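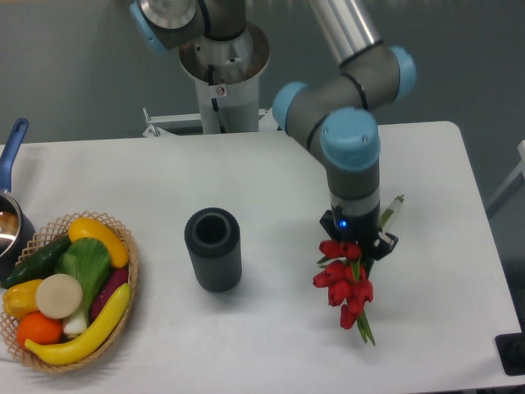 Why does the gripper open late when I'm teaching by remote control?

The usual cause is a delay between the hand controller and the gripper, most often the smoothing filter being applied to the trigger as well as to the arm motion. Turn the filter off for the trigger first, then look at the network.

Search tickets Search Enter a keyword or ticket number

Ticket 1263
Product: Calimlim remote teaching kit
Site: Bandercombe
Opened: July 2021
Status: Closed

What's going wrong

Hi all! I'm teaching our arm to put a bunch of fake tulips in a vase, and I'm driving it with the hand controller the whole way. The arm itself follows me nicely. The gripper is another story. I get the stems lined up over the vase, I let go of the trigger, and then I wait, and of course my hand starts drifting while I'm waiting (I can't help it, I've tried), so the flowers come down on the rim. The recordings look terrible when I play them back because that little drift is in every one of them, and I really don't want the robot learning it from me.

It was fine on the older Imside firmware, or at least I never noticed it. I updated both the controller and the arm on the same afternoon, so I can't tell you which one did it. Sorry!

Things I tried before writing in

1. Restarted everything, twice. Same delay.

2. Swapped the controller battery. Same delay, but the light stopped blinking at me, so that was worth doing anyway.

3. Moved the controller from the wireless link to the cable. A bit better on the arm, no change on the gripper.

4. Played back a recording and compared the trigger line with the gripper line. The gripper line starts 159 ms after the trigger line. That's with the cable in.

5. Went back to an easier grip, with the fingers closed on the stems and the heads hanging down. I know that's upside down for a vase, but I wanted to test the release by itself without worrying about aim. Still late.

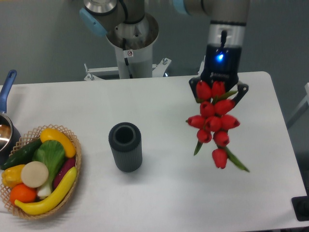 6. Taught the same move by hand, with the arm in free-drive and me pushing it around by the wrist. The gripper button on the wrist opens it right away! So I don't think it's the gripper.

Reply from Rajeshwari Unnithan, Celtthorpe support

Thanks for step 6, it narrows things down a lot. The update resets the input settings, and the new default smooths every channel, trigger included. Please open Inputs, then Trigger, and set Smoothing to Off. Leave it on for position. Save the profile under a new name or the old one will load at the next start.

My update

Okay, that was it. I missed the part about the new name the first time and spent a good while wondering why nothing had changed, so please put that in bold somewhere. With the right profile loaded the fingers let go when I let go.

I recorded 8 new demos and kept 6. The two I threw out were my own fault, I bumped the rim coming in too low. I've deleted all the old recordings with the drift in them.

One more thing while I have you: can the playback screen show which profile a recording was made with? I'd have caught this much sooner.

Rajeshwari Unnithan: I've passed the profile request along. The next release is planned for December, and I can't promise it'll be in there. Closing this one, but reply here if the delay comes back.

We use cookies to keep you signed in and remember your ticket filters. Accept Manage settings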